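Print this page | E-mail this article

December | Dirnura Working Papers, Textile Care Section

We use cookies to remember your reading settings. Accept / Manage

3.2 Wash load and fiber loss

Loads were run at the Grallero site on the same two front loaders as in section 3.1. Cold cycle, no softener. Each load was 12 garments, mostly knit polyester, half of them new. Water from the drain hose went through a steel filter and the filter was dried overnight before weighing.

Small loads shed more per garment than full ones. Same pattern as in our first round, though the gap was wider this time. Spin speed mattered less than we expected. Going up to 2000 turns a minute added a little fiber to the drain water, most of it in the first rinse. Older garments shed less, but varied alot from one to the next, and two fleece tops had to be left out becuase the seams gave way.

Altogether 43 loads were kept for the analysis. Loads stopped early by a door fault not counted.

3.3 Enclosed loads

Part of the set was repeated with garments zipped inside mesh bags (Figure 4). Bags cut down on rubbing between garments. They don't hold fiber back on their own, the holes are far too wide for that. Any drop in the drain water should be read as less wear at the surface of the cloth.
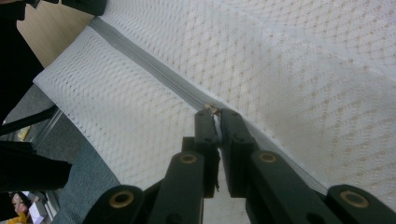

Figure 4. White mesh with gray zipper.

Bagged loads took longer to dry. Drying times are in the appendix, along with the filter weights by load.

Sign up for the Dirnura newsletter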